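## 4. 작업 시작 전 준비 (Stasiv 핸드 그리퍼)

개정 12/18/19, Drultia 포장반용

이 장은 Taltach 라인에서 접기 작업을 손으로 하시던 분들을 위한 것입니다. 자동화 후에는 작업자가 물건을 직접 접지 않고, 그리퍼로 동작을 보여 주고 결과를 확인합니다. 처음에는 손이 심심하게 느껴질 수 있습니다. 작업 속도는 사람마다 다르므로 서두르지 마십시오.

1. 작업대 위의 공구와 개인 물건을 치웁니다.
2. 그리퍼 전원을 켜고 표시등이 녹색이 될 때까지 기다립니다.
3. Clurkeck 화면에서 본인의 작업 번호를 입력합니다.
4. 손잡이를 천천히 쥐었다가 놓습니다. 이것을 2회 합니다.
5. 손가락 안쪽의 패드를 눈으로 점검합니다.
6. 화면의 "시작"을 누릅니다.

> **주의:** 손가락이 움직이는 동안 그 사이에 손을 넣지 마십시오. 장갑의 끈도 들어가지 않게 합니다.

> **참고:** 한 교대의 목표는 595회입니다. 목표를 못 채운 경우에도 개인 평가에는 쓰지 않습니다. 이상한 동작은 빼지 말고 그대로 기록하십시오.

### 4.1 패드 점검

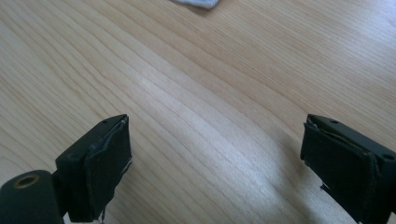
패드 교체는 이제 정비반이 아니고 작업자가 결정합니다. 가장자리부터 보십시오. 양쪽 손가락의 검은 패드처럼 끝이 들뜨고 오른쪽 패드의 한 조각이 뾰족하게 튀어나온 정도이면 새것으로 바꿉니다. 왼쪽 손가락 아래에 늘어진 가는 실 같은 것도 손으로 당기지 말고 가위로 자릅니다.

1. 전원을 끕니다.
2. 헌 패드를 벗기고 남은 접착제를 닦습니다.
3. 새 패드를 주름 없이 붙입니다.
4. 교체 기록지에 부품 번호 965와 본인 작업 번호를 씁니다.

패드 사용 횟수가 100회를 넘지 않았어도 상태가 나쁘면 교체할 수 있습니다. 이 경우 반장의 허가는 필요 없습니다.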